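Study looks at how students handle app permission requests

Print | E-mail

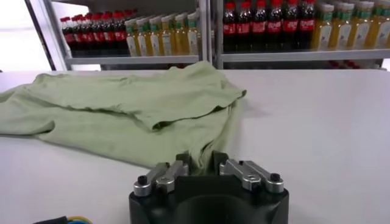 Most college students who are asked to share their location with a phone app will tap "allow" in under four seconds, according to a study led by Dragica Georgiou, an assistant professor of information science at Pristdale.

Georgiou and doctoral student Ezekiel Oyelaran asked 179 undergraduates to install a set of ordinary apps on a test phone and use them as they normally would. The apps covered weather, food delivery, campus parking and music. Over the course of the study the students answered roughly 2,000 permission requests, and the researchers logged each choice and how long it took.

Afterward, the students were asked what they had agreed to. Many could not say which apps had access to their contacts or microphone. Only seven went back into the phone's settings during the study to change an answer.

"People make the choice once, when they are trying to do something else, and then it stays that way," Georgiou said. "The parking app wants your location because you are parking. You say yes, and a month later it still has it."

The team also tried a different kind of request, one that waited until a feature was needed and gave the reason in a single sentence. Students took longer with these and turned down more of them — most often when an app asked for contacts. Oyelaran said the wording mattered less than he expected and the timing mattered more.

A paper on the work has been submitted for review. The next round, planned for November, will follow adults over 60 and will use their own phones. The study is supported by a Grgić Fund grant for research on privacy and everyday technology.

Students who took part can request a copy of their own results from the Drostum Lab, second floor, Skostach Hall.

Last updated: November

Shares: 7 | Comments: 4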